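Ulldale's flower levy promises plenty, explains little

Ulldale council wants every shop on the main street to chip in for a year-round floral display, and says the colour will bring back customers lost to the Zarkville plaza. The evidence for that, so far, is a glossy brochure from consultants Mathur.

The levy would start in May and raise $3,000 from each block. Mathur's brochure claims 67 per cent of shoppers "respond positively to blooms". It doesn't say how many shoppers were asked, where they live, or whether responding positively involved buying anything.

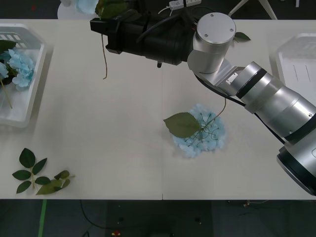 A robot arm over a white tabletop.

Walter Apaza, who runs the hardware store near the bridge, has seen two of these schemes already. "The last one was hanging baskets," he said. "They looked lovely for a month and then the watering contract ran out."

Council says artificial stems would fix the watering problem. How they would hold up to three summers of full sun and truck exhaust is a question it has taken on notice. Lerkwood tried something similar and has yet to publish any foot traffic numbers.

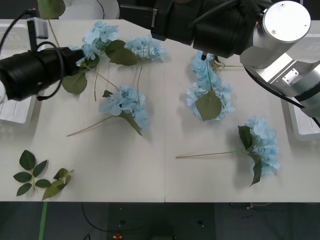 What happens next

Submissions close at 5 pm on the final day of the month. Traders who object must do so in writing, and silence will be counted as support.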